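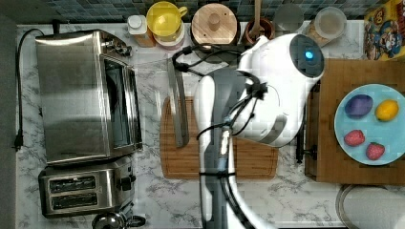 Bamboo cutting board with a rim groove on a marble-patterned kitchen countertop, with a toaster and toaster oven at left.

A bamboo cutting board is a flat kitchen board made from strips of bamboo glued together under pressure. It is used for slicing bread, fruit, vegetables and cooked meat, and protects both the countertop and the knife edge. Bamboo is a grass, but boards made from it are usually sold and cared for as wooden boards.

Construction
The stalks are split lengthwise, planed into strips, dried and glued. In flat-grain boards the wide face of each strip is turned up. In edge-grain boards the narrow face is up, which gives a pattern of thin parallel lines. End-grain boards show the cut ends of the strips and are thicker and heavier. Strips that are steamed before gluing turn darker, and makers often mix them with untreated strips.

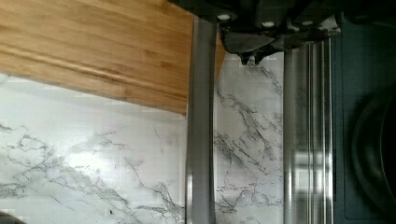

Light and darker strips running along the length of a laminated board.

Sizes vary by maker. The Solheim pattern, sold for small kitchens, is 11 inches wide and 14 inches long. The Bukard pattern is longer and has a hand slot at one end.

Juice groove
Many boards have a shallow channel cut parallel to the border. It collects liquid from meat or ripe fruit before it reaches the counter. The groove reduces the usable cutting area and holds crumbs, so it needs to be brushed out during washing. Some boards have a groove on one face only, leaving the other face flat for bread and dough.

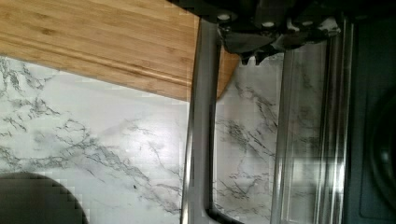

Routed groove near the edge of a bamboo board; the corner is rounded.

Care
Boards are washed by hand with warm water and dish soap, dried with a towel and stood on edge. Soaking and dishwasher cycles can open the glue lines. Food-grade mineral oil is applied to a dry board and the excess wiped off after 2 hours. A board that rocks on a flat counter has warped and is normally replaced.

See also
Butcher block; Bread board; Flindmont joint; Stostlow finish

Filed under: Kitchen tools | Food preparation | Bamboo products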